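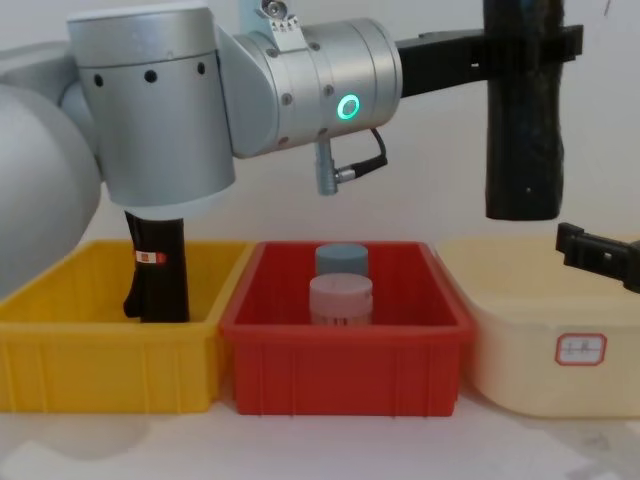

Photo: A. Cârstea

Maltgate Postgrad Help > Thesis and viva > After the viva

Minor corrections, examiner wants a whole new section?? How literal do I have to be

posted by privard_pg, 163 views

Hi all, quick one, sorry if its been covered, search is rubbish on my phone.

Had my viva three weeks back. Passed with minor corrections, very happy, cried in a car park etc. Thesis is on auction house records and how ownership histories get written up (criminology, but half my supervisors are in history of art, long story). Got the joint report through this week and the list is 30 items. Most are typos, missing page numbers, one map with no scale on it. Fine. Can do those in a weekend.

But item 20 says "the candidate should consider expanding the discussion of dealer interviews in chapter four to reflect more fully on the limits of access". Consider. Should consider. In the viva itself the external said something like "a paragraph or so would do". Internal then said "well, a section". Neither number is in the report.

My supervisor reckons two pages. My other supervisor says a paragraph and don't poke the bear. I've got until the end of August and I start a job before then, so really don't want to write 4,000 words nobody asked for. Also don't want it bounced.

So:
does "should consider" mean I can consider it and say no thanks?
can I email the internal and just ask, or is that not allowed?
do I need to send a table of changes, and if so what goes in it? The handbook says "an account of the corrections made" and that's the lot.

Also word limit. I'm 117 words under. A section would take me over. Does anyone check??

Thanks in advance, will reply tonight when I'm off shift

Anca Cârstea

Congratulations first of all, Dr nearly.

Did mine two years ago, same sort of field, and I now help with the corrections paperwork in our department, so have seen a fair few. Might differ at yours, check with your grad office.

"Should consider" in a joint report: treat it as "do". Technically you can consider and decline, and I have seen it done, but you then have to write a proper reason why, and that reason often ends up longer than the paragraph would have been. Save declining for things you really disagree with. This doesn't sound like one, you just don't want to write it. (Fair.)

Length. Go for a page to a page and a half, give it its own subheading. Then it's a section for the internal, and short enough for the external. Put in who you couldn't get to, why, and what that does to the claims you make later in the chapter. That last bit is the part people leave out and its the part they look for. If dealers said no, say how many you approached and how many said no. If you only got people through one contact, say so. Careful with anonymity though, if the trade is small then "a dealer in such and such a town who specialises in X" is as good as a name. Your ethics approval probably has wording on this, lift it.

Emailing the internal. At ours yes, that's what the internal is for, they're the one signing off minors. Keep it to one question. Don't send a draft unless they offer to look, some will, some get cross. Something like: "I am planning around a page on access under its own heading in 4.3, would that meet item 20?" and then you have a yes in writing. Don't email the external direct, go through the internal or the grad office.

Table of changes. Yes, do one, even if nobody tells you to. Four columns:

item number from the report
what they asked for, copied word for word, don't paraphrase
what you did
page number in the NEW version

Do the page numbers last, last, last. I did mine first then added a figure and had to redo the lot at midnight. Lump the typos together in one row if the report lumps them, otherwise one row each. Tedious but the internal can then tick down the list and you get your email by teatime.

If you changed anything they didn't ask for, add it at the bottom under "other changes". Keep that short. They don't love surprises at this stage.

Word limit: at ours the examiners' corrections are allowed to take you over, but you have to say so on the form. I'd ask. Or trim. There is always a footnote that can go.

Claken

paragraph is fine imo. they forget what they said in the viva. mine had 40 odd things on it and the internal took a day and a half to pass it, no way he read all that

word count wise nobody ever checked mine

ursu_t

Disagree with Claken a bit. Depends who your internal is. Mine read every single line and sent it back over two things I'd marked as done and hadn't, was my own fault, I'd done them in an old copy of the file. So: ONE file. Rename it the day you start, put the viva copy somewhere you can't touch it. Then run a compare between the two at the end, and go down the table with the compare open. Found three typos I'd put in while fixing typos.

Agree with Anca on the email. Get it in writing.

Other thing re the job. Check if your deadline is when you submit the corrections or when they're approved. Ours was submit. Friend at another place had it as approved, and her internal was away for most of the summer, she had to get an extention for no reason. Ask when yours is on leave before you pick your date.

Also your start date, HR might want a letter saying you've completed, and you can't get that until the corrections are signed off. Grad office can sometimes do an interim one saying passed subject to minors. Took mine a week to send.

privard_pg

Brilliant, thank you all. Emailed internal at lunch, got a reply in 20 minutes, she says a page is plenty and to put the refusals in a footnote. And that she's away from the middle of the month!! so good job I asked. Grad office not got back to me yet on the word count, have cut a footnote about catalogue numbering to be safe. Starting the table tonight.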